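Setting Up a Dorm Room or First Campus Rental: Bedding and Laundry Tips

Most residence halls supply an extra-long twin mattress. A standard twin fitted sheet will pull off the corners overnight. Check the housing page for the mattress size before ordering, and check again if you move off campus, where full-size beds are more common.

Buy 2 sets of sheets. One stays on the bed while the other is in the wash. Percale dries faster than flannel in the low-heat machines found in most halls.

A comforter needs a large-capacity drum. At Varilthorpe the basement washers are too small, and a packed load comes out with detergent still in the folds. Use the front loaders at a laundromat, half the usual detergent, and an extra rinse. Dry on low and stop every 30 minutes or so to turn it over and break up clumps by hand.

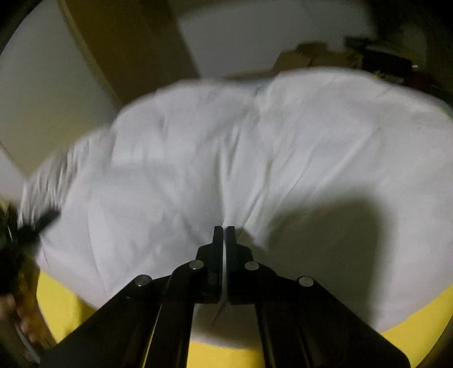

Gerardo Piras wrote in to say that a duvet cover removes most of this work. He washes the cover every 2 weeks and the insert once in December, before leaving for winter break. He ties the inside corners with cotton tape when the cover has no loops.

Covers should be closed before washing, or smaller items will collect inside them.

For storage over the summer, bedding must be fully dry. Feel the seams, where moisture stays longest. Use a cotton bag in a closet and avoid vacuum bags for down. Label the bag with name and room number if it goes into a shared storage room.

Last revised March 2022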